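Search news, services and events
Go

Old pillows and cushions can now be left at Van Loon Road, and people have been very glad to hear it

4 min read

Mar 4, 2026

If you have a cupboard at home that won't quite shut on account of all the spare pillows in it, you are in very good company, and we have some cheerful news for you. From this month the household reuse centre on Van Loon Road in Kendimine will take bedding, cushions, curtains and fabric bags, all of which we have had to turn away at the gate for as long as the centre has been open.

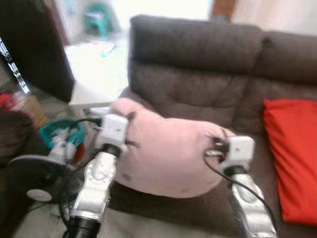
Reuse and Recycling Team, Kendimine Borough Council

The new collection runs through March as a trial, and if it goes well we would very much like to keep it. It came out of last autumn's survey of households, which 1,000 of you were kind enough to fill in (some of you at great length, and we did read every word). We had expected the comments to be mostly to do with garden waste, as they usually are, and there was certainly plenty on that. But page after page came back asking what on earth a person is supposed to do with a duvet. Charity shops often can't take them, they fill a wheelie bin in one go, and it feels wrong to throw away something that kept a child warm for years and still has a bit of life in it.

So we went looking for a home for them. Fabric in good order will go to the Clultness furniture store, which fits out flats and houses for people moving on from temporary accommodation. The store has always been well off for tables and bed frames and rather short of everything soft, and a living room can look awfully bare with only the hard things in it. A sofa with a couple of pillows on it, a pair of curtains that meet in the middle, a decent bag to carry the washing in - these are small matters on paper, but anyone who has moved into an empty place on a wet evening will know how much they count for.

Anything too worn to be used again will be sent on to Amus, the textile firm on the Clultness side of the river, where it will be shredded for padding and insulation. Amus has agreed to take up to 3,000 kilos over the course of the trial without charging us for it, and we are very grateful. There will be a separate cage for worn things, clearly marked, and staff at the gate will be happy to help if you aren't sure which one yours belongs in. Please don't feel embarrassed by the state of anything. We have all got one of those pillows.

What to bring, and how

We would ask that everything be washed and properly dried before it comes to us. Damp is the great enemy, and one damp duvet at the bottom of a cage can spoil everything that gets piled on top of it. Pillows and cushions should be brought with their covers on if you have them, and it helps us a great deal if zips are done up. Stains are fine for the worn cage. Curtains can be left with their hooks in, and if you happen to know the drop and the width, a note pinned to the hem would save the store a lot of measuring. 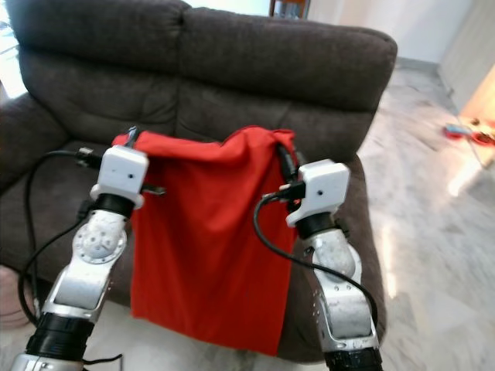
Bags have caused more discussion in the office than you might imagine. We are happy to have cloth shoppers, drawstring bags, beach bags and the like, and the store can make good use of them for handing over bundles of bedding. Please do turn them out first, and have a good feel along the seams and in the little inside pocket, as it is remarkable what settles in there. We can't take plastic carriers in the fabric cages, though they can still go in the ordinary bin for those by the entrance.

There are a few things we still have to say no to, I'm afraid. Electric blankets can't come in with the bedding and need to go to the small appliances bay. Mattresses and mattress toppers remain a matter for the bulky waste service, which you can book in the usual way. Sofa seat cushions with foam inside must still have their fire label attached if they are to be used again, so please don't snip it off, however untidy it looks. Wool carpets and rugs are being talked over and we hope to have an answer before the trial is out.

You don't need to book for the fabric cages, and there is no limit for households, although we would be grateful for a telephone call ahead if you are clearing a whole house or bringing more than 40 items. It can be a hard job, clearing a house, and if you let us know you are coming we can put a trolley by and give you a bit of time and space to unload without a queue building up behind you.

For those who can't get to Van Loon Road, there will be three drop-off mornings at Clultness market square, on the side nearest the bus shelters. The times will be put up on the noticeboards at both libraries, and in the next household leaflet. The number 3 bus stops at the centre gate as well, and drivers have asked us to say that a bagged duvet is welcome on board so long as it isn't taking up a seat at school time, which seems more than fair.

Opening hours at the centre are not changing.

Comments (4)

ClultnessGran
Oh this is wonderful. I've got my late mother's curtains in the loft, lovely heavy things and fully lined, and I could never bring myself to tip them. Will bring them along with the measurements.

northside_dad
Do feather pillows count or is it only the hollowfibre sort? Doesn't say.

Reuse and Recycling Team
Both are welcome, thank you for asking. If a feather one is leaking, please tie it in a bag and put it in the worn cage.

Pedalpusher
Good idea but the cycle rack at Van Loon Road is still broken. Reported it twice now.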